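Durrani Automation Services
Vacancy: Manipulation Procedures and Safety Engineer (bimanual workcells)
Reference: 1796
Location: Claver site, on-site
Contract: permanent, full time, 34 hours per week
Reports to: Hakim Osman, Head of Cell Operations
Closing date: 2022-08-01

Background

Durrani operates two-arm tabletop workcells for small-part handling. The cells are used to develop and record tasks such as sorting hand tools, loading pouches and placing items in racks. Operators work next to the arms between runs to reset the table, and in some tasks they hand parts over while the arms are powered and holding position.

Until April the cells ran under a set of local instructions written by the people who built them. These have now been merged into one document, the Drilska procedure, which covers setup, reset, stop conditions and record keeping. The procedure is in its first issue. It has gaps, and several clauses are worded in a way that two operators can read differently. The person appointed will own it.

The role

You will maintain the Drilska procedure and the risk assessments that support it. The cells are assessed against ISO 10218 and ISO/TS 15066, with ISO 12100 as the basis for the method. You do not need to know every clause by number, but you must be able to read a requirement, decide whether it applies to a given cell, and write down why.

You will spend half of your time at the cells. Procedures are drafted at the table with the operator present and then tried by an operator who did not take part in the drafting. A clause that cannot be followed by the second operator goes back for rewriting.

Main duties

Keep the risk assessment for each cell current. Any change of gripper, fingertip, mounting, table height or task object set requires a review before the cell is released.
Set and document speed and force limits for each task, including reduced limits for tasks with sharp or pointed objects.
Write object handling sheets. Each sheet states the permitted grasp region, the permitted approach direction and the starting layout.
Define cable routing rules and check them at full arm extension and at the fold position.
Audit run records against the procedure. The current sample is 10 runs per cell per audit.
Investigate stops, dropped objects and contact events, and issue corrective actions.
Train operators and sign off their competence.

Typical work

Most of the present task set uses slim metalworking and electronics hand tools or items of similar size. Pointed tools take up a large share of the procedure. The handling sheet has to cover tip orientation at the start of the task, the clearance between the two grippers during transfer, and the point at which an operator may reach over the table. Objects waiting for later tasks are staged behind the working area, and the staging rules are one of the sections that need revision.
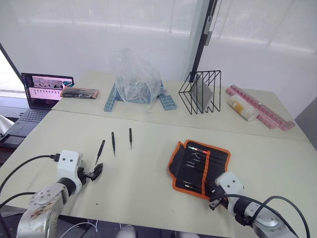
Two-arm cell with three tweezers between the arms and an open tool roll at the right gripper. Items for other tasks are on the back table.

The run software, Zurnivlow, stores the camera streams, joint data and operator notes for each run. It does not check whether the starting layout matches the handling sheet. At present the operator makes this check by eye and confirms it in the notes field. You will be asked to specify a better check and to agree with the software team on how a failed check is recorded. The archive holds 3000 runs made under the old local instructions, and you will decide which of them can be kept as reference material and how they should be labeled.

Required

A degree or completed technical training in mechanical, electrical, mechatronic or safety engineering, or equivalent work experience.
Practical experience with industrial or collaborative robot arms, including time spent at the pendant or teleoperation station.
At least one risk assessment for a robot cell that you wrote yourself and can discuss in detail.
Clear written English. Your procedures will be used by people reading them while standing up.
Ability to lift and refit end effectors and to work at table height for extended periods.

Useful

Experience with two arms sharing one workspace.
Experience with force and pressure measurement for contact events.
Basic Python, enough to read run logs and plot joint speeds.
Familiarity with document control under ISO 9001.

Working conditions

The cells are indoors. Safety glasses are required for all tasks that include pointed tools. Long hair and lanyards must be secured inside the marked zone. Some early starts are required when a cell is being released after a change. There is no night work. Travel to customer sites is occasional and is agreed in advance.

How to apply

Send a resume and a sample of your technical writing to Aitana Quintana, Recruitment, quoting reference 1796. The sample may be a procedure, a risk assessment or an incident report, and should be no longer than four pages. Remove customer names and any confidential data before sending. Cover letters are optional.

Shortlisted candidates will be invited to the Claver site for a half-day visit. The visit consists of a technical interview with Hakim Osman and a practical exercise. In the exercise you will receive one handling sheet, watch an operator reset a cell and run the task, and mark up the sheet with the changes you would make. No programming is involved. Travel costs within the country are refunded against receipts.

Applicants who need adjustments for the visit or the exercise should state this when applying. Applications received after the closing date will be held on file only at the applicant's written request.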